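Home Recipes Garden Crafts About Search

Dyeing Cotton with Onion Skins

I love this project so much! You get a warm golden orange from stuff you'd normally throw away, and it works on old pillowcases, napkins, even T-shirts.

Save dry yellow onion skins in a paper bag until you have 850 grams or so of fabric picked out and at least half that weight in skins. Wash the fabric hot with plain soap — no softener.

Dissolve your alum in a cup of hot water, add it to a big pot, and soak the fabric overnight.
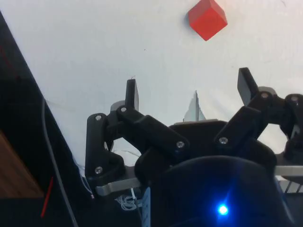
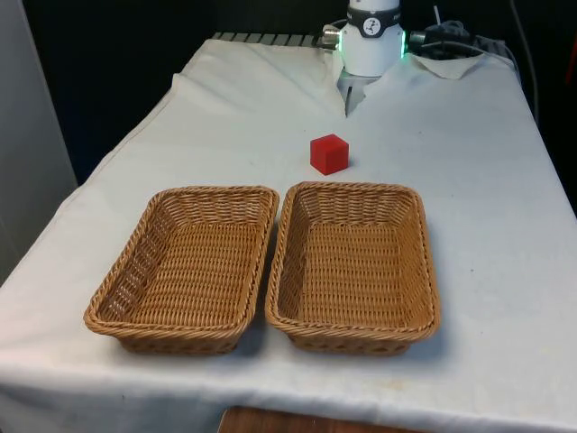
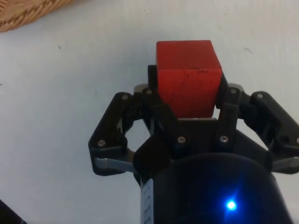

Next day, simmer the skins in fresh water for an hour, then strain. The smell is kind of like soup (my kids ask what's for dinner every time). Add the damp fabric and keep the heat low, never boiling. Stir often and push down any bubbles, or you'll get pale blotches.

I pull mine after 2 hours, but Saadet Soylu, who taught me this in July, leaves hers in the pot until morning and gets a gorgeous deep rust. Try both!

Rinse in cool water until it runs clear and dry in the shade. Wait seven days before the first real wash.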